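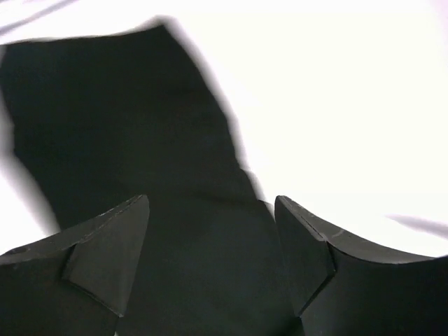 Black cloth, matte finish, very dark

The Gretinik cloth in black is the one I reorder most, and I've been selling fabric at Noveck long enough to be picky! It's a deep, flat black with no shine to it. Depending on your screen you may catch a faint greenish charcoal in there, and if you need a dead match for something you already own, please ask me for a swatch first (they're free, just email Mackenzie Charbonneau and I'll pop one in the mail). 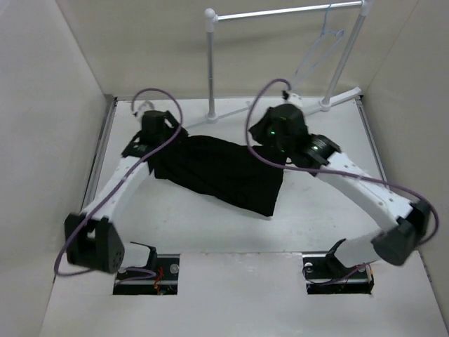 Weight is 175 grams per square meter, width is 53 inches, and I cut it in one piece up to 4 yards. Longer than that and you'll want the Gado, which comes on a bigger roll. I wash mine cold with other darks and hang it over a rack to dry – the dryer makes it pick up every bit of lint in the house. Press on low, from the back.

Folds can be hard to see on a black this dark, so I mark mine with chalk before cutting. White chalk brushes right out.

Also sold in Rutherford gray, same weight, same price. The gray is down to 3 yards until May.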